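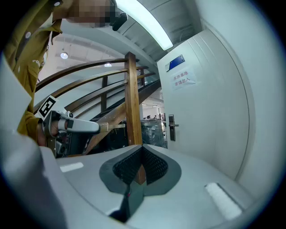

Kadeveo Releases Hulano 2, Software That Tells You Your Demonstration Was Bad While You Can Still Do Something About It

FOR IMMEDIATE RELEASE
30/06/2020

Kadeveo today released Hulano 2, the second major version of its tracking and review software for hand-held gripper demonstrations. The new version takes wide-angle video from the gripper, works out where the gripper went, and hands back a trajectory that a robot arm can be asked to follow. It also says, in plain words, when the arm should not be asked.

The first version of Hulano did most of this overnight. Teams recorded all day, went home, and learned over breakfast that a good part of the previous afternoon was of no use to anyone. Hulano 2 runs its first check on a laptop next to the operator and gives a verdict within 20 seconds of the end of a recording.

"Our customers were very polite about the overnight part," said Heiðrún Kjærgaard, head of perception at Kadeveo. "They called it a batch process. I have read the support tickets, and they had other names for it as well."

Stairwells, storerooms and other places with bad manners

Most tracking software is at its best in a tidy lab with posters on the walls. Kadeveo's customers keep recording elsewhere: beside wooden staircases, under bare fluorescent tubes, next to a plain white door with a notice on it telling people to keep out. Blank walls give a tracker very little to hold on to, and an overexposed lamp gives it something bright and misleading.

Hulano 2 handles these places with a new planner-side filter called Ekach. Ekach compares the camera path with the square marker on the gripper and with the motion limits of the target arm. Where the camera path and the marker disagree, it marks the stretch and leaves the decision to a person. Earlier versions split the difference, a policy that pleased neither side.

Also new in this release:

Lens calibration from a single 50-second recording, down from a procedure that had its own binder.

A reach check that compares every motion with the arm's joint limits before export. People have shoulders and waists and use them freely. Arms bolted to tables take a narrower view.

Face blurring switched on by default, applied before any video leaves the laptop.

Error messages rewritten by someone who has had to read them. "Pose graph degenerate" is now "The camera saw mostly wall. Please record again."

Tested by people with other things to do

A preview went to Moser, an integrator of light assembly cells, in May. Its operators recorded 376 demonstrations with the software and sent back a list of complaints, most of which have been fixed. The request for a quieter warning sound is under review.

"It rejected my first recording, and I was annoyed, and then I watched it," said Edeltraud Zürcher, who leads the demonstration team at Moser. "I would have rejected it too. I would have been ruder."

Availability

Hulano 2 is available now for Linux. Existing license holders can upgrade at no charge through their account page. The free evaluation license covers 200 recordings and includes Ekach and the reach check. Projects made with the first version open in Hulano 2 but cannot be saved back to the old format, so keep a copy — the software will remind you, twice.

About Kadeveo

Kadeveo makes perception and planning tools for teams that teach robots by demonstration. It sells no arms and no grippers, and is happy to discuss other people's.

Press contact: Kadeveo press desk, through the contact form on the company website. Review licenses are available on request.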